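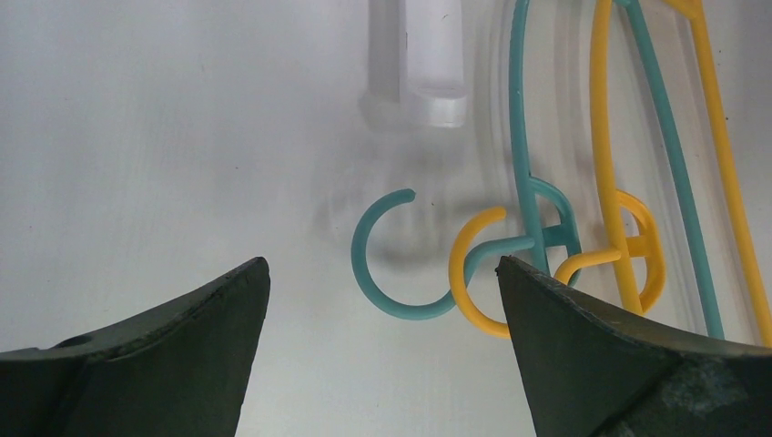 Teal and yellow hangers on a white tabletop.

Section 4. Setting up a manuscript for a blog tour

This section covers preparing a book file in Skosus so that guest posts, extracts and author notes can be sent to the blogs on your tour. It assumes you have already installed Skosus and imported at least one finished manuscript. If your manuscript is still in separate chapter files, go back to Section 3 and join them first.

4.1 Create the tour folder

1. Open the Library panel and select the book.
2. Choose File, then New Tour Folder.
3. Type a name for the folder. Use the book title and the month, such as Ruratska February. The name appears in the subject line of every message sent from the folder.
4. Click Create. Skosus adds three empty trays: Posts, Extracts and Replies.

Note: A folder name cannot be changed after the first post has gone out. To correct a spelling mistake later, make a new folder and drag the trays across.

4.2 Mark your extracts

1. Open the manuscript in Reading view.
2. Select the passage you want to offer. An extract must be at least 300 words long.
3. Press Mark Extract and give the passage a short label.
4. Repeat for each passage. A tour folder holds up to 16 extracts.

Marked passages show a gray line in the left margin. The line does not print and is removed when you export the book.

Caution: Do not edit the manuscript while extracts are waiting in the tray. Skosus stores the start and end points of a passage, and any text you add above it will shift the extract. If you have to make a change, clear the tray, edit the chapter, then mark the passages again.

4.3 Write a guest post

Guest posts are kept apart from the manuscript and do not affect its word count.

1. In the Posts tray, click New.
2. Choose a template. Biwott is a plain page with a title and body text. Brurkwood adds a question-and-answer layout and a box for the author biography.
3. Enter the post. Paste from another program with Paste as Text, or the old fonts will come with it.
4. Fill in the Blog field. Posts with this field empty stay in the tray and are not sent.
5. Set the release date in year, month, day order, for example 2020-04-15.
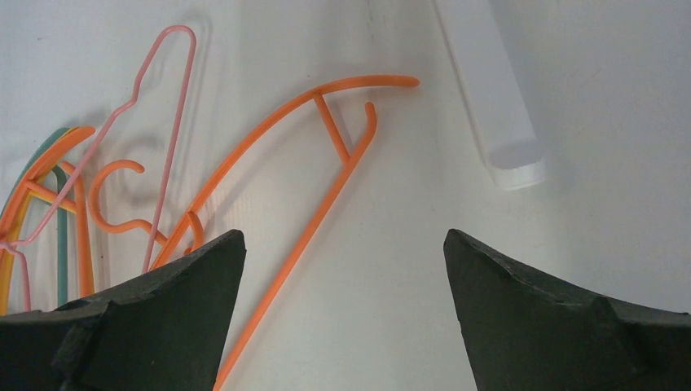
6. Click Check Post. Skosus lists missing links, repeated paragraphs and any passage that matches an extract already promised to another blog.
7. Correct the items on the list, then click Ready.

A post marked Ready is locked. To open it again, hold down Shift and click the padlock.

Note: The Brurkwood template allows nine questions. If a blogger sends more, put the rest in a second post and link the two under Related.

4.4 Send the posts

1. Select the posts in the tray.
2. Click Send and read through the list of addresses.
3. Click Confirm.

Answers from bloggers arrive in the Replies tray. Skosus checks for them every four hours while the program is open. Click Refresh to check sooner.

If a post fails to send, a red mark appears next to it. Open the post, look at the Blog field for extra spaces, and send it again. Posts that went out correctly are not sent twice.

Section prepared by Krisztina Halász. For reviewer copies and download limits, see Section 5.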